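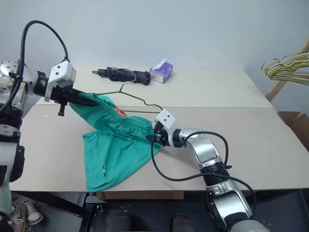 Home Meetings Equipment Suppliers Contact

Zolcombe Garment Resale – sorting and hanging group
Minutes, February meeting, started 10:15 (room was double booked, moved to the packing office)

Present: floor lead, hanging line lead, maintenance, purchasing, IT, night shift rep. Supplier rep from Enero joined by phone for item 3 only, line dropped and came back.
Apologies: finance. Comments sent by email, read out under item 4.

1. Last minutes
Agreed as written, except the bit on hanger returns. Should say returns go to the back dock, not the front. Purchasing to fix the copy on the shared drive.

2. Matters arising
Forklift charger – done.
Tag printer still jamming on the narrow roll. Maintenance has tried the other roller, no change. Carry over.
Hook height on the outbound rails – night shift still not happy, say the upper rail is no use to anyone shorter. Carry over, wants a proper look with both shifts there.

3. Two-arm hanging kit (Enero)
Main item. Enero offering the kit on a trial, 9 weeks, with the option to keep it after. Kit is the pair of arms, grippers, controller and the Osska software license. Table and hangers are ours to supply.

Points raised with the rep:
– Which garments? Rep says elastic waist pants and skirts first, then T-shirts, then anything with buttons "later". Would not be pinned down on later. Hanging line lead pointed out buttons are most of what we get in spring.
– Wire hangers. We use whatever comes in, all colors, half of them bent. Rep says bent hangers are OK within reason. Asked for what within reason means, in writing. Rep will send.
– Waistband has to be held open while the hanger goes in. Hanging line lead asked what happens if one side slips. Rep says it stops and tries again, then flags for a person. Want to see this on our own stock, not on theirs.
– Kids' sizes. Waistband may be too small to get both grippers on. Rep didn't know, will ask.
– Speed. Slower than a person for now, rep was straight about that. Night shift rep says slower is fine if it runs through the break. Floor lead not so sure, somebody still has to feed it and clear it.
– Stray items on the table. Does it need a clear table or not? Rep says a few things at the back are fine. Maintenance would like that written down as well, our tables are never clear.
– Table itself. Needs to be level and not rock. Ours are boards on stands and they do move. Maintenance to look at bracing before anything gets delivered.
– Cables. Slack needed for the arms to move but mustn't catch on hooks. Discussion went on a while. Maintenance wants to see the cable routing drawing, Enero has one apparently.
– Guarding and where people can stand. Rep to send the safety sheet. No one to work inside arm reach untill we have read it.

Rep left the call 11:05.

4. Compare with Sowa
Purchasing has the Sowa quote now. Sowa is a service not a kit – they bring it, run it, take it away, we pay by the month. No trial period, minimum term instead. Nothing to maintain our end, but also nothing we can change ourselves.

Enero: 2000 a month during the trial, support by phone in office hours only.
Sowa: higher, visit included, price depends on garment mix so purchasing can't give one number yet.

Finance comments (by email): prefers Enero because of the way out at the end. Wants return shipping spelled out. Wants to know who pays if a gripper gets damaged on our stock. Good question, nobody here had the answer.

IT: Osska needs its own network connection, can't go on the scanner wifi. Cable run to the hanging area is possible, ceiling tiles have to come down. Also asked where the camera recordings go and how long they are kept. Rep had gone by then. IT to email.

Night shift rep: people are asking if this is about jobs. Floor lead says no, no change to the rota planned for the trial. Night shift rep asked for that to be on the board in plain words. Agreed.

5. Decision
Go ahead with Enero trial in principle, on two conditions – written answers on hangers, damage and recordings, and the table sorted. Sowa kept open, purchasing to tell them not yet.
Hanging line lead wanted it minuted that buttons are still the real problem. Minuted.

6. Test stock
Hanging line lead to put together a bin for the first week. Mixed waistbands, some stretched out, some stiff, thick and thin fabric. Lables and linings left as they are, no tidying up beforehand. Keep a separate bin for anything it gives up on, so we can look through it at the end of the shift.
Log sheet: garment type, hanger type, went on or not, who had to step in. Keep it to one page or it won't get filled in.

7. Actions
Purchasing – chase Enero for written answers, reply to Sowa, fix last minutes
Maintenance – table bracing, cable drawing, tag printer (again)
IT – network run, email on recordings
Floor lead – notice for the board
Hanging line lead – test bin, log sheet
Night shift rep – collect questions from nights, bring them next time

8. AOB
Kettle in the packing office trips the breaker if the heater is on. Don't use both.
Big delivery of coats expected, space needed by the back dock.

Closed 11:50. Next meeting March, same time, room to be confirmed.

Related items
Osska license terms – notes from IT
Sowa quote, first look
Hanging line layout, current
Minutes, January

Zolcombe Garment Resale – contact the office for corrections to minutes
© Zolcombe Garment Resale Back to top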